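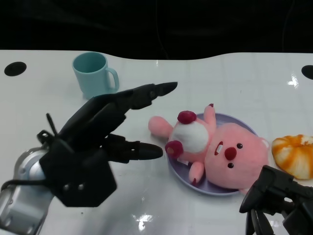

Figure 4.1 A ceramic mug on a glossy white tabletop.

Chapter 4
Clay, Glaze and Fire

Fired clay is among the oldest materials made by human beings, and it remains one of the most common in the home. This chapter follows the material from the ground to the finished vessel. Section 4.1 deals with the digging and cleaning of raw clay, Section 4.2 with shaping, and Section 4.3 with the kiln.

Heat changes clay for good. A dried pot placed in water will soften and fall apart; once fired to 1000 degrees Celsius, the same pot will hold its form. Glaze – a thin coat of glass melted onto the surface – seals the body and gives it color.

The case study at the end of the chapter concerns the Prosau pottery, where a single kiln held 60 large jars and cooled for several days before it was opened. Students should review the table of clay types in Chapter 3 before they begin.

Key terms: earthenware, stoneware, slip, bisque, flux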